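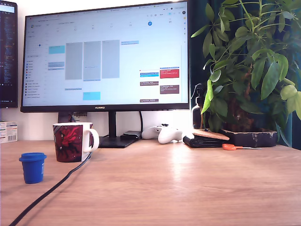 Storker Slow-Drip Watering Globes (set of 4) – worth it?

By Eleri Gittins
Sunday, November 17, 2024

Quick one tonight, I have seed packets all over the kitchen and a dog that wants out.

Bought the Storker globes in January for the houseplants. Big ones, 500 ml each. Paid full price, no freebie, nobody sent me anything. Have had them in pots ever since so this is a proper long test, not a week and a photo.

What you get

Four globes, four clay spikes, a little funnel. Instructions on one sheet of paper, mostly drawings. The spikes are the important part. Cheap globes have a bare glass neck you shove in the soil and it clogs with mud in two days. With these the neck sits inside the spike and water seeps out through the clay. Much better idea.

Setting up

Soak the spikes first. Fifteen minutes, the sheet says. I did half an hour. Water the pot well before you put the spike in, otherwise dry soil just pulls the whole globe down overnight and you think the thing is broken. Mine did this. Peace lily, drained by breakfast, saucer full. My fault, but the sheet could say it in bigger letters.

Make a hole with a stick or a dowel. Do NOT push the spike straight into packed soil, I cracked one that way on day one. Spares are sold in pairs only, which is annoying when you need one.

How long do they last

Depends on the plant, the pot, the room, everything. What I got:

Peace lily, 8 inch pot, east window – nine days in winter, five in July.
Boston fern, hanging – four days, if that. Thirsty thing. Globe also looks silly in a hanging basket.
Pothos – two weeks easy. Didnt really need it.
Basil on the sill – six days, and the best basil I've had indoors. Stayed bushy right into September.

The box says "up to 3 weeks". Maybe with a pothos in a cold hallway. I would not go away for three weeks and trust it. We went to my sister's for eight days in August and everything was alive when we got back, fern a bit crispy at the tips. Good enough for me.

Versus the Fulimum wicks

I also tried the Fulimum wick kit, the one with cords running from a jug. Cheaper, and one 1000 ml jug does three pots. Works fine on African violets, they like being damp all the time. But the cords look messy and if one slips out of the jug you won't notice till the plant flops. Wyn Bevan from our plant swap swears by them and keeps his whole porch going that way. He's more patient than me.

For basil and the lily I'd pick the globes. For violets, the wicks. For succulents, neither, please. I put a spike in with a jade plant just to see and it started dropping leaves inside ten days. Jade is recovering now, slowly.

Gripes

Algae. By May the globes on the south side had green inside. A bottle brush won't fit past the neck. I swirl uncooked rice and a bit of white vinegar round in them, rinse well, comes up clean. Once a month in summer.

White crust on the clay if your water is hard. Ours is very. Scrub with an old toothbrush or the seeping slows to nothing.

Top heavy. A full globe in a 4 inch pot is asking for trouble. Stick to 6 inch and up, or buy the smaller 265 ml ones which I havent tried but Mererid Pugh has and she likes them for herbs.

The funnel is useless. Too wide at the bottom. I use a squeezy bottle.

Also the blue glass is a lot bluer than on the box. Got used to it – the clear ones would of been nicer, and they were out of stock.

Would I buy again

Yes, for the kitchen herbs and the one lily. Would only get two this time. The other two are mostly in the cupboard now, one comes out when we travel.

Four out of five. Loses one for the spikes cracking and that funnel.

Next up is the Morgan self-watering trough, planted it up last week with parsley and chives so give me till spring on that.

Last updated: Sunday evening, fixed the pot size for the lily (had 6 inch, it's 8)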